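The cell that gets a Monday morning to itself

By Samina Kakakhel
2023-01-02

Ask Osvaldo Prado what he does at Neneo and he will tell you he tightens things. He does much more than that, of course, but I spent a happy morning watching him look after the two-armed cell his team calls Karpenko, and tightening things is where it all begins.

Every bolt on the mounting plates gets a turn of the key before the power goes on. Then come the cables, which Prado follows with a fingertip from base to wrist, feeling for stiff spots. He found one in February last year that had worn almost through, and he still talks about it with real delight!

After that the arms are sent out over the floor of the cell, one at a time, to pick up hex nuts and put them in a yellow tray. It's a lovely test — small, shiny, awkward parts that show up any drift in the grippers straight away.

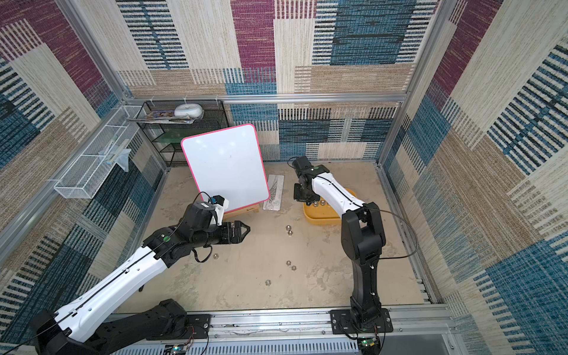 How often does a cell like this need recalibrating?
Every 329 hours of running at Neneo, and again after any knock to an arm, however light it seemed.

The calibration routine is called Stasteo, and Prado wrote most of it himself. Each arm visits 102 points in turn and the software compares where the joints say the gripper is with where the wrist camera puts it. If the two disagree by more than 2 millimetres, he stops and goes back to the bolts. I watched him do this twice, humming, and he was thrilled when the third run came back clean.

Sharing is the tricky bit. Both grippers can reach the tray, so each has to know when to hang back and let the other in.
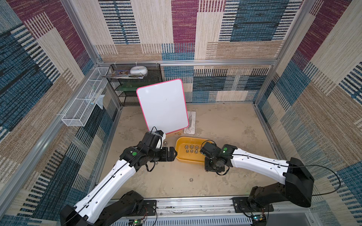

Reading time: 2 minutes

Prado sets the waiting distance by hand, nudging one arm and then the other until he likes the gap. An earlier controller, Nulside, did the sum for him and always left too much room, which made every pick slow. His own figure has held for nearly seven months.

The gripper fingers come last. He wipes them with a dry cloth, checks that the tips meet evenly and writes the result in a paper notebook, with the date and his initials. Then he starts the morning's first full run and goes to put the kettle on.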